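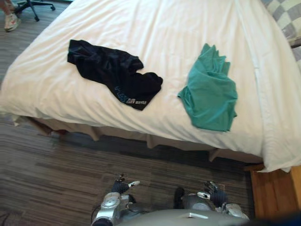
Bedroom tidy: shirts snagging in the basket
Opened by Dalva Prado, status open

Love the new basket, but knit tops catch in the grid sides. Black and teal are the worst — both pulled threads in March.
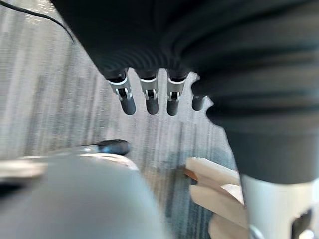 Checks so far
1. Ran a hand round the rim: smooth.
2. Felt along the holes: 3 rough spots, low down.

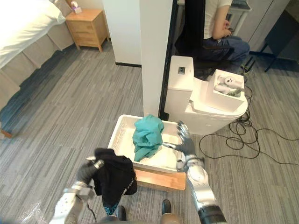
White basket on the stool, teal item inside

Sanding the spots helped a lot! Trying a cotton liner next. 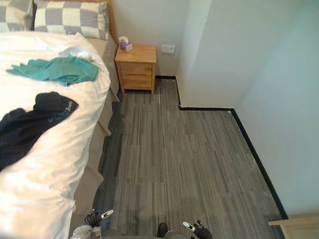 Issue 2948 | Page 3 of 10

Vanderleia Pacheco: great find! Liner goes out tonight — please keep the tops on the duvet until it's fitted.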